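Dotted grip gloves

Dotted grip gloves are light knitted gloves with small raised dots on the palm and fingers, worn for gardening, carrying boxes and general tidying. They are cheap, stretchy and wonderfully handy – a good pair can make a slippery jar or a heavy carton feel easy to hold.

The palm is usually plain and dark, so the dots stand out, while the back is where makers have their fun. Stripes, flowers and camouflage prints in every colour are common.
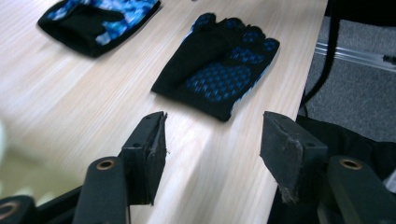 Ilango Gowda disagrees that the print matters at all, and holds that the only thing worth checking in the shop is how closely the dots are set near the fingertips.

Storage

Pairs are easily parted, and most households keep them together in an open basket or tub by the back door. Baskets with holes in the sides are a favourite, as air can move through and grit falls out. The Podcombe garden club keeps 90 pairs this way, sorted by size.
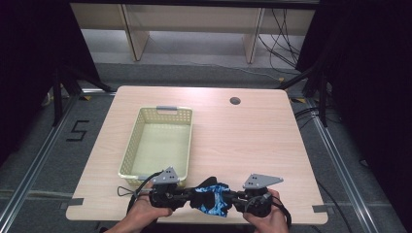

Folding one cuff over the other holds a pair together nicely, though it can stretch the knit over time. Some people prefer a clothes peg.

Care

Cool water and mild soap suit most knitted gloves. They should be dried flat, dots up, away from the heater – strong heat can make the dots go tacky.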